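Two Hands for Hire

In the workshop at Ruritz, Ilze Adomaitis is eating soup with one hand and typing with the other. Her company sells robot hands by the month. For 1,495 euros a customer gets the pair, which is called Plurnen, with the software and four visits from a technician.

I was allowed to use it for one morning in May. The setup took nine steps, and I needed help with two of them. After this it went easier than I had feared. The fingers bend softly, and they stop when I stop.

Troels Frandsen rents a pair for his packing room in Manole. He likes the grip, but he complains about the cables. "I would pay more for a better cable," he told me. Adomaitis has heard this before and she did not argue.
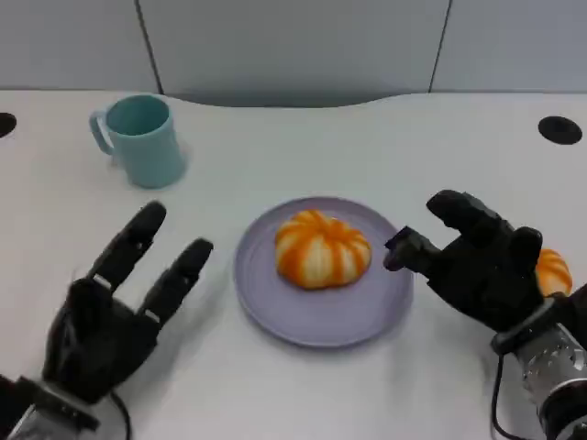 TESTED: HOME AND TABLE

For the table trial we used a lavender plate, a teal mug and soft-looking striped shapes, something like small pumpkins. The index finger of the right hand can come very near to such a thing on the plate, and it is this last short distance that asks for patience. My eyes were tired after the first hour. The manual is eight pages long and should be longer.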